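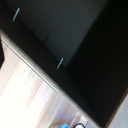
How to hand your first sorting job to the arm

We put a robot arm on returns sorting at Grarnine in January, and I'm still excited about it! Before that, two of us emptied baskets by hand, up to 400 items a shift, and my wrists knew it.

Start small. Pick one kind of item, and teach the arm one lift and one drop. Mandla Venter began with cups and left everything else to people for the first 3 weeks.

Next, run it slowly and stay close. Watch the lift, the carry and the release, and write down every miss. 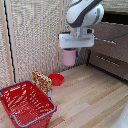
Pink cup in the gripper, with the basket in front and the red bowl behind it.

Then talk about the jobs around it. Ours changed more than I expected - Corentin Besnard used to sort all morning, and now he checks for damage, sets up baskets and retrains the arm when new stock comes in from Zandusstead. He asked for the training time in writing and got it. Do the same for your crew before the arm goes live.

Last, keep a hand station open. Odd shapes still go there, and it gives people a way to step in when the arm stops.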